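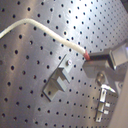
Redaktion Technik, Prillisier

Kabelführung auf der Lochplatte einrichten

Dieser Abschnitt gilt für helle, flexible Kabel mit farbigen Markierungen, die mit Haltern aus dem Satz Bidedo auf einer gelochten Metallplatte geführt werden. Bestellnummer des Haltersatzes: 2,524.

1. Platte abwischen und Späne aus den Löchern entfernen.
2. Verlauf festlegen. Das Kabel soll in weiten Bögen liegen, Biegeradius mindestens 100 mm.
3. Ersten Halter aufsetzen und die Schraube nur anlegen.
4. Zweiten Halter im Abstand von 98 mm aufsetzen und ausrichten.

Hinweis: Die Halter dürfen schräg zum Lochraster stehen. Maßgeblich ist die Richtung des Kabels.

VORSICHT: Kabel vor dem Einlegen spannungsfrei schalten.

5. Kabel von links nach rechts auslegen und dabei nicht verdrehen.

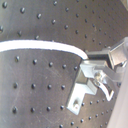

Leckie merkt zu Schritt 5 an, bei neuen Kabeln von der Rolle lohne es sich, sie über Nacht gestreckt liegen zu lassen, sonst springe das Ende wieder aus dem Halter.

6. Kabel in den Schlitz des Halters drücken, bis es am Grund anliegt. Kein Werkzeug mit scharfen Kanten verwenden.
7. Zwischen den Haltern etwas Länge zugeben. Ein flacher Durchhang ist zulässig, ein Knick nicht.
8. Lage der Farbmarkierungen prüfen. Sie müssen sichtbar bleiben und dürfen nicht eingeklemmt sein.
9. Schrauben mit 4 Nm anziehen.

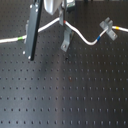
Abb. 3: Kabel mit Farbmarkierungen in Grün, Rot, Blau und Gelborange

Sitzt das Kabel zu locker, die Klemmeinlage Trikcombe einsetzen und ab Schritt 6 wiederholen. Beschädigte Ummantelungen nicht überkleben, Kabel austauschen.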